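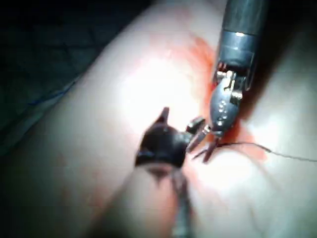 Page last modified: September, 16:42

From: Đức Châu
To: Rurnham small shareholders list
Subject: Re: Prumetti rights issue - take up or sell?

The allotment letter for the Prumetti issue came this morning. I hold 2,011 shares, so I have had to make up my mind, and I thought I would answer the earlier question at the same time.

> I've read the circular twice and still can't see what the
> money is for. It says "general corporate purposes" and then
> talks about Flostmont for a page. If I do nothing, do I lose
> out? My broker charges for every instruction, so I'd sooner
> leave it alone if it makes no odds.

If you do nothing, the rights lapse. The company then tries to sell the new shares in the market, and you get whatever is left above the issue price. That could be nothing. Selling the rights yourself while they are trading at least gives you a price you can see.

On the use of the money, look at the notes at the back of the circular. The Bjarnason loan falls due in 90 days and most of the cash goes to repay it. What remains is working capital for the Flostmont business, and I could find no figure for how that is split.
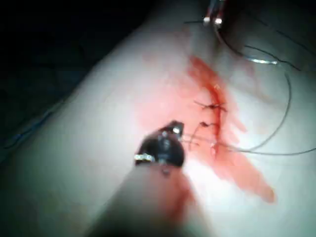
Closing a wound with stitches, robotic instruments in use.

I am taking up part of mine and selling the rest of the rights to help pay for it. The full amount would have cost me 930 pounds, and I do not want that much more in one company. The dividend has been held for 2 years and I would not count on a rise.

Check your broker's deadline as well. Mine closes at noon the day before the registrar does, and the circular only gives the registrar's date.

Has anyone had the form through for shares held in an ISA? Mine has not turned up.

Đức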